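Search notebook… Go

Evstead bench log – 11/6/23
Gripper comparison in sim, Rikonix two-finger vs. MacDonald three-finger
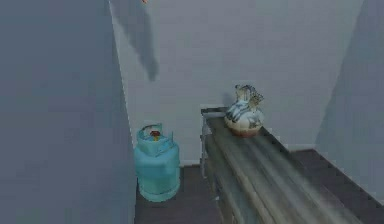 Same arm, same controller, same planner seeds for both grippers, 200 grasp attempts each. Ghislain McKinnon wanted 500 and was welcome to sit with the render machine overnight; he declined. Targets are the vase on the console table and the light blue gas cylinder on the floor. The Rikonix handles the vase well as long as it comes in at the body. Let the planner choose the ruffled neck and it closes on a bump, reports success and leaves with nothing, very pleased with itself. The MacDonald centers better but wants more clearance than the planner likes to give it.

For the cylinder I'm only scoring grasps on the collar. The red valve is off limits, and both grippers went for it anyway. Kayode Eze has a patch for the collision mesh in the Mutadwood branch – not merged, naturally.

Finger friction is still the July value. Redo at the new one before anyone quotes my numbers in a meeting.

Next: drop to 100 attempts, fix the mesh, log contact force on every close. Ask Kayode which seed file he meant.

We use cookies to remember your settings. Accept | Decline
Contact | © Evstead | Back to top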